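Chapter 4
Pens, Markers and the Things They Live In

I keep every pen I have ever been given, and I suspect you do too. When I moved into my first teaching room at Lerkell, the previous tenant had left me a desk drawer so full that it would only open the width of my hand. I got the pens out one at a time with a ruler (and a fair bit of swearing). Half of them were dry. The other half I am still using, so I can't be too rude about it.

This chapter is where we stop talking about storage in general and get down to small stuff. In Chapter 3 you measured shelves and worked out how much a cupboard really holds. Now I want you to think about things that roll, leak, lose their caps and wander off into other people's pockets. Pens and markers are perfect for this. They're cheap, everyone has an opinion on them, and you can run every activity in the chapter with whatever is already lying about at home.

What you'll need for this chapter

A handful of pens and markers, at least two of them with coloured caps
A shallow tray, clear if you can get one
Something to lift the tray off the table
A few see-through bags
A notebook (you'll be scribbling as we go)

4.1 Lying down or standing up?

Let's start with an argument. My friend Nhi Tôn stores all her markers upright in a mug, and she won't hear a word against it. I'm a lying-down person. With a felt-tip, the ink creeps slowly along a soft core, and if the marker spends months standing on its end the ink tends to settle at the bottom. Tip down, you can get a blob on your first stroke. Tip up, you can get a pale scratchy line and a bad mood. Flat on its side, the ink stays fairly even from one end to the other, and for a marker with a tip at both ends that's the only sensible way to keep it.

Ballpoints are much less fussy. Their ink is thick and they'll put up with most things, though a long spell with the point facing the ceiling can leave you shaking the pen and drawing circles on an envelope. We'll come back to that in 4.5, where Vinh Võ's class at Tiêu tested 59 ballpoints over one winter and got rather cross with about half of them.

The mug does win on one point, which is speed. You grab and go. A tray is slower unless you can see straight into it, and that brings me to my favourite bit.

4.2 Trays you can see through

I love a clear tray. You can tell what's in it from the side as well as from the top, and the caps do the labelling for you, yellow next to green next to whatever else you've got. Put it on a low stand and it's better still! The pens sit up off the work surface, a bit closer to your hand, and the tray has a proper address instead of drifting round the desk under the paperwork.

Do keep some bare table near it, though. You need a landing place for the marker that's in use, and a spot where you can tip things out and sort them. New pens often arrive in a thin plastic bag with a bit of card in it, and those bags hang around for weeks if you let them. Empty yours, flatten it and decide what it's for now, or put it in the bin.
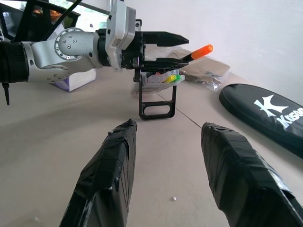 4.3 Caps, and where they go

Every cap has two jobs. It keeps the air off the tip and it tells you the colour, and we only tend to notice the first one when it's too late. Maxence Bodin once swapped the caps on a whole box of markers to see how long it would take his students to complain. It took them one lesson, and the green river on the wall map was never quite the same.

Activity 4A. Take two markers of the same make. Leave one uncapped on the table and keep the other capped beside it. Draw a short line with each of them every ten minutes and note the time when you first see a difference. Try it again with both markers standing tip up, and keep your pages for the table at the end of 4.5.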